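Pretari Help Desk
Ticket: Stock quantity wrong after goods receipt, unit changes from piece to box
Product: Pretari Stock, with Ellia label module
Site: Stasbridge store
Priority: Normal
Status: Solved, waiting for confirmation

Opened Tuesday, 08:40

Good morning. I am responsible for the consumables store in Stasbridge and I have a problem with the quantities since the update in February. When I book a delivery, the order is correct on the screen, but after I press Confirm the stock shows a much higher quantity. I have tried it on two computers and with two different logins, and the result is the same.

The last delivery came from Bensaid. The order was for 3,000 pieces. After booking, Pretari shows 3,000 boxes. The delivery note from Bensaid is right, I compared it line by line before I wrote to you. I have not corrected the stock by hand, so that you can still see the fault in the log.

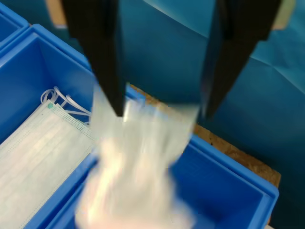 Our articles are set up with three units: piece, box and carton. We give things out by the piece, we store them by the box and Bensaid sends them by the carton. A white disposable face mask like this one is booked out as one piece, there are 20 pieces in a box, and five boxes make a carton of 100. Before the update this worked well. Gloves and wipes have other box sizes but the same kind of setting, and they are wrong in the same way. Articles with only one unit, for example the bottles of hand gel, are correct.

What I already tried:
Logged out and in again.
Emptied the browser cache.
Deleted the box unit from one test article and made it again. The quantity on that article was then correct for one booking, and wrong again the next morning.
Switched off the Ellia labels for one hour. No bookings were made in this time, so I cannot say if it helps.

Update, 10:15, from support

Thank you for the clear report. We can see the booking in the log. The order line leaves the purchase screen in pieces and arrives in the stock table with the number unchanged and the unit "box". Please leave the entry as it is for now. Could you tell us if the labels are printed before or after you press Confirm?

Update, 10:50, from the customer

Before. We print the labels when the cartons are still on the trolley, then we stick them on, and only then I press Confirm. We have always done it in this order. The label says "box" in the unit field, and I think this is right, as the label goes on the box.

Update, 13:30, from support

This helped us to find it. The Ellia module saves the unit of the last printed label as the active unit of the article. Since the update, the stock screen reads this active unit when a delivery is confirmed, and it should read the unit of the order line. It also explains your test article: the setting was empty until the next label was printed.

Until the correction is installed, please open Settings, then Ellia, then Units, and remove the tick at "Remember last label unit". Save, and log out once. You do not need to change the articles.

Update, 14:20, from the customer

I have removed the tick and logged out. I booked one carton of masks as a test, with the label printed first. The stock went up by 100 pieces, as it should. Then I did the same with one box and it went up by 20. I will do the gloves tomorrow morning when the rest of the delivery is unpacked.
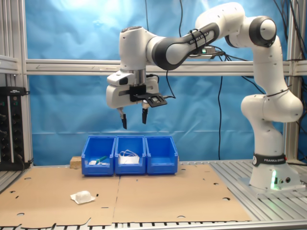 Do I have to cancel the wrong booking and enter the whole delivery again?

Open the booking, choose Correct Unit and change it from box to piece. The delivery date and the batch number stay as they were, and the old value is kept in the history. Labels which are already on the boxes can remain there.

Update, 15:45, from the customer

The booking is corrected and the stock now shows 3,000 pieces. One small remark: the button Correct Unit is only visible to me when I am logged in as store manager. My colleagues on the early shift do not see it. Perhaps this is on purpose, but it is not written in the manual.

Update, 16:05, from support

It is on purpose. We will add a sentence to the manual page. The ticket stays open until you have checked the gloves and wipes, so please write here when it is done.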